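Progress report on the Adugna clothing and bedding store, second period
Prepared for the Rikbridge fund

Dear colleagues,
This report covers the months from April to July. In the first part I write about the goods and the sorting, and after that about money and the plan for autumn.
The store gives clean clothes and bedding to families who move into a flat with almost nothing. Underwear and nightclothes are still what families ask for most.

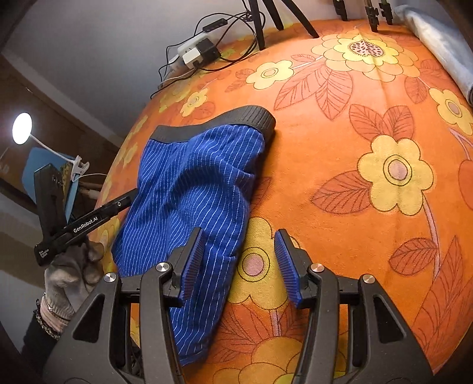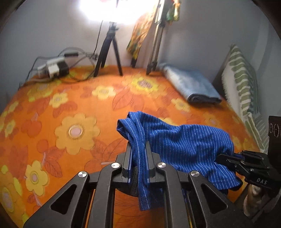 Blue with white pinstripes, on orange with flowers.

Benjamín Benítez wrote to us in May that the fund would like to see fewer kinds of goods and better sizes, and he asked if we really need to accept curtains. We discussed it and we agree with him. From June we do not accept curtains any more, and the shelf is now used for children's sizes, where we had many gaps.

Goods given out
In this period we gave out 3,612 pieces. The largest part was clothing for adults, then bed linen, then towels. Men's sizes in medium were finished two times, and families had to wait until the next delivery. I am not satisfied with this and we have changed the order list.

Suppliers
Juvel continues to deliver new underwear and socks. Their deliveries were on time except in June, when the lorry came in the evening and the gate was already closed. Vetar washes the second-hand bedding. The quality of the washing is good, but their bags have no labels, so we must open each one to know what is inside. Tài Khổng has asked them for coloured ties and they have promised an answer.

Money
From the sum for this period we have 600 euros left. We ask for your permission to move it to the next period and to use it for shelves, as the present ones bend in the middle. The cost of transport was more than 2,000 euros, higher than in our plan. The reason is the second collection point, which is on the other side of the river and needs its own van journey.

What was not done
The size guide in 3 languages is not ready. Two translations are finished and the last one is being corrected. We also did not start the Saturday opening, as we could not find a person with a key who is free at that time.

Next period
We will count the stock in September and send you the list together with the invoices from Vetar. The winter blankets should be ordered before that, so we would be thankful for your answer about the shelves soon.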